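Section 6: Setting up the shop alarm and the panic button

Right, you've got the Rurken panel on the wall and the green light is showing. This is the part I always got wrong when I ran my own off-licence, so go slowly. 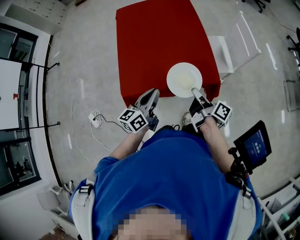

Have your installer code handy before you start, as the panel gives you 2 minutes and then locks you out.

1. Press and hold MENU until it beeps, then type in your code.

2. Scroll to ZONES and give each door its own name. I put "front", "yard" and "stockroom" on mine (the police control room will ask you which one has gone off, and "zone 4" means nothing at three in the morning!).

3. Fix the panic button under the counter, on the side you serve from. Try reaching it without looking down. If you can't, move it.

4. Go to PAIR, choose PANIC and press the button twice. The screen should say 2260. Anything else means it hasn't paired, so go back to step 1.

5. Set the panic alert to SILENT.

Caution: please don't leave it on SIREN. You don't want a loud noise going off next to somebody who's got a weapon and is already jumpy. Hand over the till money and let them go.

6. Ring the monitoring line before you test anything, and ring again when you've finished. Howard Sugden forgot at his Masis branch and had two patrol cars outside by teatime.

Note: the event log holds 1095 entries and then writes over the oldest. If you've had a break-in, copy the log to a memory stick the same day, as the police will want it. The Istano model does this under FILES, the older Nowakowski one under SERVICE.

Change the battery every January.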